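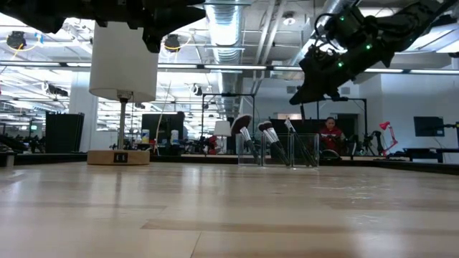

How betting odds work

A bet is an agreement about something that has not happened yet. One side pays in an amount called the stake. If the result is the one they picked, they receive a payment. If it is any other result, the stake is lost. A business that accepts bets is called a bookmaker.

Bookmakers are not allowed to take bets from children. The arithmetic they use is ordinary school arithmetic, though, and this page explains it with tokens in place of money. You will need fractions and percentages.

Chance as a fraction

Take a wheel with 20 slots, all the same size. Four slots are red and the rest are white. Call the wheel Jomari. When Jomari is spun, every slot has the same chance of stopping at the pointer. The chance of red is the number of red slots divided by the number of all slots:

4 ÷ 20 = 1/5

As a percentage, this is 20%. The chance of white is 16 ÷ 20, or 80%. The two percentages add up to 100%, as they must when every possible result has been included.

A fair price

Suppose each spin costs one token and you always pick red. A fair game is one in which, over very many spins, neither side expects to gain. To find the fair payment, turn the chance upside down. The chance is 1/5, so the fair payment is five tokens for each win, including the token you staked.

To check this, imagine that each slot comes up exactly once in 20 spins. You pay in 20 tokens. You win four times and receive five tokens each time, making 20. Nothing is gained or lost.

Real spins are less tidy. Red may come up three times in a row, or not at all for a long while. The calculation describes the average, and the average only shows itself over a large number of spins.

The price that is offered

The owner of Jomari does not pay five tokens. The owner pays four. Over the same 20 spins you still pay in 20 tokens, but you receive 4 × 4 = 16. The missing four tokens stay with the owner. The wheel has not been tampered with and each spin is as random as before. Only the payment has changed.

Odds on a match

A football match has no slots to count, so a bookmaker has to estimate the chances from past results, injuries and other information. The prices that come out of this work are called odds. In many countries they are written as decimals. Odds of 2.8 mean that a winning stake of one token returns 2.8 tokens, stake included.

Let two teams, Plurkow and Borner, meet in a cup final. There must be a winner, so a draw is not possible. The bookmaker is called Golob and offers these odds:

Plurkow to win: 1.4
Borner to win: 2.8

Plurkow has the lower number. This tells us that Golob thinks Plurkow is more likely to win. A likely result pays less than an unlikely one.

Now follow the tokens. People stake 390 tokens on Plurkow and 191 on Borner, so Golob holds 581 altogether.

If Plurkow wins, Golob pays out 390 × 1.4 = 546 tokens and keeps 35.
If Borner wins, Golob pays out 191 × 2.8 = 534.8 tokens and keeps 46.2.

Golob keeps something in both cases. This does not happen at every match - if far more had been staked on Borner and Borner had won, Golob would have lost tokens. Bookmakers change their odds as stakes arrive, partly to prevent this.

Finding the margin

You can turn decimal odds back into a percentage by dividing 100 by the odds.

Plurkow: 100 ÷ 1.4 = 71.4%
Borner: 100 ÷ 2.8 = 35.7%
Total: 107.1%

True chances add up to 100%. The extra 7.1% is the sign that both payments have been set below the fair price. Bookmakers call it the margin or the overround.

Does the last result matter?

If Jomari has stopped on white ten times running, the chance of red on the next spin is still 1/5. The wheel has no memory. Believing that red is now "due" is a common mistake, known as the gambler's fallacy.

Words used on this page

Stake: the amount paid in when a bet is made.
Odds: the price of a bet, which fixes the payment if it wins.
Margin: the amount by which the percentages go over 100.

If someone you know seems worried about betting, or asks you to place a bet or lend money for one, tell an adult you trust.

Reader comments (4)

Used this with my Year 6 group. Most of them managed the wheel, but the division by 1.4 needed a calculator.

is the margin the same for every match

Reply: No. It differs between matches and between bookmakers. Add up the percentages each time.

We made the wheel out of a paper plate and did 20 spins. We got red six times so my sister finished with more tokens than she started with. Then we did it again and she got red twice.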